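Week 5 of robot club, and I have now spent more time this month thinking about lids than in my entire previous life.

The challenge for the January round sounds like something a toddler could do. Pick up a jar, move it across the counter, set it down without drama. Our arm is named Gindau, for reasons that predate me and that Thịnh Hứa refuses to discuss. Gindau gets 35 points for a clean transfer and loses 8 for every nudge. At our last practice we finished with a negative score, which I hadn't known was possible and which the rulebook had clearly prepared for.

My job is the approach. I took it because it sounded like the easy half. The fingers have to open wide, come down on either side of the lid, and close at the same moment. Ours like to close one after the other, so the jar goes for a little walk.

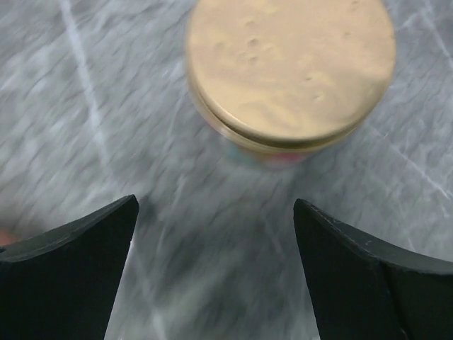
Gindau's view, fingers open, lid still ahead of us. Note the dents.

The marble pattern was my idea, and I would like it back. All those white veins look terrific to a person and like the edge of something to my code, which spent one whole evening politely lining itself up with a streak. Thịnh suggested a plain sheet of paper. I said real kitchens don't have paper on the counter. He asked how many real kitchens I was planning to compete in.

So I've rewritten the part that looks for round things, and it now ignores anything long and skinny. Twenty-one tries tonight, if the battery pack holds up. The team from Rulatitz apparently has theirs stacking already, and I'm choosing not to watch their video until after dinner.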